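Rustham Hand-Held Gripper, Model 41
Demonstration recording for cloth handling

The Rustham Hand-Held Gripper allows an operator to record manipulation examples without a robot present. The operator holds the tool, performs the task at normal speed, and stores each attempt as a separate episode for policy training.
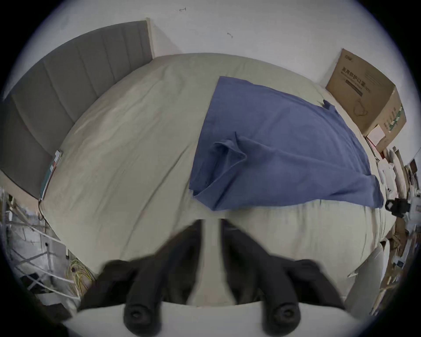
Fingertips over the sheet, beside a blue cloth garment.

Two black fingers are mounted on a white body. Cloth tasks are best recorded in furnished rooms, with household items left where they are, so that the training set reflects ordinary backgrounds. The Plestbridge garment set, supplied with the tool on request, contains 3145 episodes recorded on beds and tables.
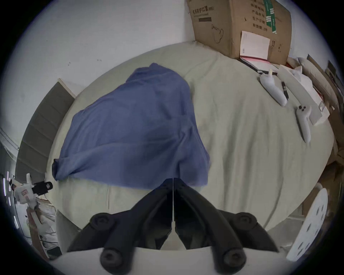 Operators should vary the starting position of the cloth between episodes and close the fingers fully before ending a recording. Failed attempts may be kept if labeled as such.

Included: gripper, 3 spare fingertip pairs, wrist strap, Quezada export software.
Warranty: 2 years.
Orders and service: Fetwood sales office.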